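3.2 Course Setting and Recording Procedure

The recordings were made by students enrolled in the Firavden project course, a one-semester elective in which teams of two or three design, carry out and document a handling task from start to finish. The course was set up by Verena Wyss, and the recording protocol was written with Reto Kaufmann after a short trial in November. In total, 24 students took part. Each team received the same hand-held gripper, the same printed instructions and the same list of objects, but was free to choose the order of its tasks.

Teams recorded in the workshop during regular course hours. No attempt was made to clear the room for a recording – other teams continued their own work nearby, and the background therefore varies from one session to the next.
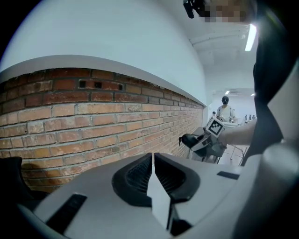 Figure 3. View from the wrist camera of the gripper in the workshop, with a marked cube and a second gripper on a table in the middle distance.

A session began with a calibration step, repeated whenever the camera mount had been touched. Students then carried out the task at a steady pace and pressed a foot switch between attempts. Attempts in which an object was dropped were kept and labeled as such by the team itself.

Over 74 sessions the teams submitted 1,929 attempts. Of these, 1,009 passed the review described in Section 3.3 and were used for training. The most common ground for exclusion was a missing label – a fault of the form, which asked for the label only on its second page. The form was revised before the following course, and the wording used there is given in the appendix.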